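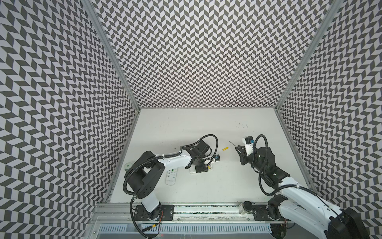
紫草膏今年又到了该熬的时候,十一月一来暖气一开,我两只手的虎口准时裂,洗个碗都龇牙。去年在这个版块抄了个方子,熬是熬成了,就是颜色太狠,滴到哪儿哪儿就一个紫黑印子。桌面是白的就更要命,像图里这种稍微有点磨花的白台面,右上那一片零零碎碎的小黑点多扎眼啊,换成紫草油渗进划痕里,我反正擦不出来!所以今年第一条经验:先铺旧报纸,再拿油瓶。下面是我的做法,欢迎挑错。

- 橄榄油 200 克(我用的 Flendus,便宜那款)
- 干紫草 10 克,剪碎
- 蜂蜡,油蜡六比一左右,喜欢硬一点就再加
- 维生素E 2 粒,剪开挤进去

紫草用油先泡着,我泡了两个礼拜,懒得天天晃,想起来晃一下。然后隔水小火温一个钟头,纱布过滤,滤两遍,渣子使劲挤。油倒回干净的碗里加蜂蜡,化开就关火,稍微凉一点再放维E,趁还能流动赶紧装盒。

去年那批偏软,夏天在包里直接化成油了,把我一本借来的书弄了个大紫印,赔了钱,心疼。今年打算蜡多放点。还有个问题想问:有没有人试过加羊毛脂?会不会很腥?

—— 裂手党一号

---

**桂圆不带壳** 回复:

抄走了!我妈那辈都用蛤蜊油,我小时候嫌土,现在觉得真香。羊毛脂我加过一次,味道说不上腥,有点像淋了雨的毛衣,涂上手一会儿就散了。滋润是真滋润,就是黏,涂完别摸手机。

我蜂蜡买的 Morsy 的黄蜡粒,自带一股蜜味,能把紫草那个药味压下去一点。

---

**小火慢慢来** 回复:

隔水一个钟头我觉得不够,颜色出不来。我都是直接下锅炸,油温起来放紫草,看它边上冒小泡就关火焖着,出来的油红得发黑,特别漂亮。泡两个礼拜太磨人了,我没那个耐心哈哈。

---

**裂手党一号** 回复 小火慢慢来:

炸过,前年炸糊了一锅,一屋子焦味,窗户开到半夜。可能是我火没看住,反正有阴影了。你那个冒小泡的时候是中火还是小火?

---

**小火慢慢来** 回复:

看我名字(笑)

一直小火。紫草先喷点白酒润一下再下锅,不容易糊。但是酒要等它干得差不多再进油,不然溅你一脸。

---

**药房旁边住** 回复:

泼点冷水哈。裂口已经见血、流水的,别往上抹自己熬的东西。家里的碗啊纱布啊再怎么烫也不是无菌的。干燥起皮、没破的手,涂着玩玩没问题。还有第一次用的人先在胳膊内侧抹一点,隔天没事再上手。对蜂产品过敏的尤其注意。

另外楼主说的“裂”到底是干裂还是湿疹?我以前也当干裂治了两个冬天,后来去看皮肤科,医生说是手部湿疹,开了药膏,比我自己瞎抹强太多。

---

**裂手党一号** 回复 药房旁边住:

收到,胳膊测试这个我忘写了,谢谢补充。我这个应该就是干裂,不痒,天一暖和就没了。不过你这么一说我也有点心虚,下次去医院顺便问问。

---

**桂圆不带壳** 回复:

湿疹那个我同意要去看,但见血就不能抹我觉得有点夸张了吧?我家用了这么多年,裂了口子照抹,也没见谁感染。

---

**药房旁边住** 回复:

没感染是运气好,我不拿这个劝别人。你自己抹我管不着,帖子里新手多,我还是那句话:破了就用药店里的正规药膏,或者干脆凡士林也行。

---

**桂圆不带壳** 回复:

行吧,各退一步,新手听你的。

---

**Skisside搬来的** 回复:

弱弱问一句,为什么非要紫草啊?我以前住 Skisside,那边冬天干得嘴唇都能撕下来,邻居都是用金盏花泡油,颜色淡黄,沾衣服也看不太出来。我今年就泡了一罐金盏花的,放厨房窗台上,刚打开闻了闻,有点像干草。楼主既然这么怕染色,要不换一个?

---

**裂手党一号** 回复 Skisside搬来的:

哎,这个思路可以!我就是图紫草那个颜色好看,装在白盒子里像甜品似的……金盏花你用干的还是鲜的?

---

**Skisside搬来的** 回复:

干的。鲜的有水分,我第一罐就是鲜花泡的,长毛了,整罐倒掉。罐子也得擦得干干的,一滴水都别留。

---

**小火慢慢来** 回复:

长毛+1。紫草也一样,受潮的别用。

我顺便晒一下成绩:昨晚熬了一锅,连盒子一起称 266 克,装完锅底还剩一层,拿来抹脚后跟了,套上棉袜睡的。今早床单上一个紫脚印,家里人脸色不太好看。

---

**裂手党一号** 回复:

哈哈哈哈哈脚印!所以袜子都挡不住吗

---

**小火慢慢来** 回复:

挡不住,袜子也紫了。

---

**路过喝口茶** 回复:

我算了一笔账啊,紫草、油、蜡、盒子、纱布,加上运费,我上次花了 200 多。药店里一支护手霜才多少钱?而且我熬的那几盒送人都没人要,嫌有味儿。现在我就老老实实戴手套洗碗,洗完立刻抹霜,手一次没裂过。你们试试先戴手套?

---

**桂圆不带壳** 回复 路过喝口茶:

手套我戴不住,里面出汗,摘下来手更糙。盒子你是不是买贵了,我都是攒旧的面霜瓶,开水烫过晾干接着用。

---

**路过喝口茶** 回复:

里面套一层薄棉手套就不闷了。盒子确实买贵了,看着好看手痒下的单,不提了。

---

**药房旁边住** 回复:

手套这个我举双手赞成。热水洗碗是最伤手的,水温调低一点也有用。旧面霜瓶注意别留水,塑料的开水一烫容易变形,别烫着自己。

---

**裂手党一号** 回复:

回来汇报。今天下午去 Tolilcombe 那边的干货铺子,紫草和金盏花各称了一包,老板问我是不是要炖汤,吓得我赶紧说外用外用。金盏花已经泡上了,干花,罐子擦了三遍。紫草那份先按老办法温,火候看情况加长一点,不炸了,胆子小。羊毛脂暂时不放,我鼻子受不了毛衣味。

棉手套也买了,紫草膏要是再把它染了我就改成只在周末用。

---

**Skisside搬来的** 回复:

金盏花泡的时候花要全部压到油面下面,露在外头的那几瓣最容易坏。等你的颜色!

---

**裂手党一号** 回复:

刚去看了一眼,还真飘着几瓣,拿筷子按下去了。等滤好了我再来这楼里说。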